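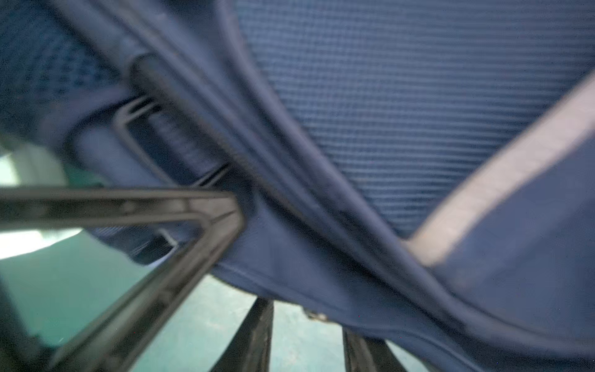
Sturkov to record second album at Kurnthorpe

The four-piece Sturkov will begin recording their second album in August at Vunholm, the residential studio outside Kurnthorpe. The sessions are booked for 13 days, with drums and bass tracked live to 2-inch tape and vocals added later on a digital system.

Jaqueline Figueroa, who engineered the group's debut, returns as producer. She has asked for the main room to be retuned before the band arrive - the ceiling panels were lowered last winter, which shortened the decay at low frequencies.

The line-up is unchanged apart from keyboards, where Nkuna replaces the session players used on the first record. Nkuna will play the studio's upright piano and an electric organ brought from the band's rehearsal space.

A single show at Kurnthorpe Corn Hall follows the sessions. Capacity is 700 standing, and 34 seats on the balcony are held for access bookings. Doors open at 7pm and the set will include new material. No title or release date has been given for the album.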